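Folding trials at Plotberg: where we are up to

29 January 2022

The automated folding line at the Plotberg laundry has been running on day shift since September. It handles flat sheets and pillowcases only. Towels, cloths and anything with a bound edge still go to the hand tables, and that will stay the case until the next stage is signed off.

On a normal day the line folds 764 pieces. Jams were a problem in the first weeks and are now down to a few a shift, mostly from damp corners.

No jobs have gone. Three people have moved from the hand tables to minding the line, and their pay grade went up with the change. Staff at Dalgleish, who send us their linen, have been asked to stop knotting the bundles – the infeed can't deal with knots.

The next stage is cloths. Virside is supplying the software, and it learns from people doing the job with hand-held grippers, picking up a cloth by the edge and folding it over on an ordinary table. Nearly 177 hours have been logged so far.
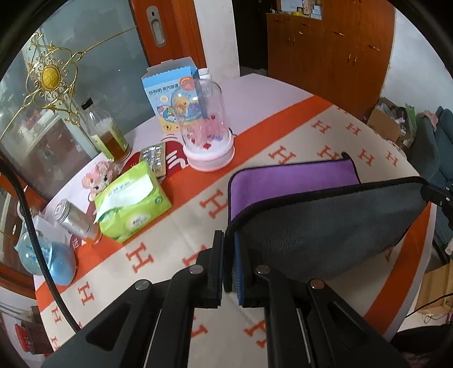
Recording is voluntary and paid at the usual rate. Sessions are kept short, as the grippers get heavy on the wrist, and you can swap hands or stop whenever you like. Several people have said it feels slow compared with folding by hand. It is, and there is no target to meet.

Ivley site will get the same briefing once ours is finished. If you want to be on the recording roster, put your name on the sheet by the time clock. There are 9 places left.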